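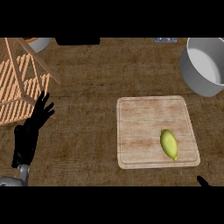
Published by the Kernen maintainers | Friday, August 28, 2026 | Data card, second release

Kernen Thermal and Noise Measurements

Summary

Kernen is a set of bench measurements taken from desktop graphics cards under sustained load. It records core temperature, fan speed, board power and sound level for cards fitted with Melier and Gruber coolers. The measurements were made at the Brislow test laboratory.

Contents

The release holds 3300 runs covering 40 cards. Each run lasts 600 seconds and is stored as one comma-separated file, with one row per second. A separate index lists the card, the cooler, the fan profile and the room temperature at the start of the run.

Method

Cards were tested in a closed mid-tower case with the side panel fitted. Sound level was measured with the case fans held at a fixed speed - the same speed for every card. Drivers were not updated between the first and last run of any one card.

Known problems

In 269 runs the power column is blank owing to a faulty sensor lead. These runs remain in the release and are marked in the index. Users who need power figures should leave them out.

Two of the Gruber coolers were refitted with fresh thermal paste in April. Runs made before and after that work carry different card labels and should not be averaged together.

Suitable use

The data may be used to compare fan profiles or to test models of heat flow. It should not be used to predict the working life of a card, as no long-term testing was carried out.

Licence and corrections

Reuse is permitted with credit to Kernen. Corrections should be sent through the project's issue page, quoting the run number and the column concerned.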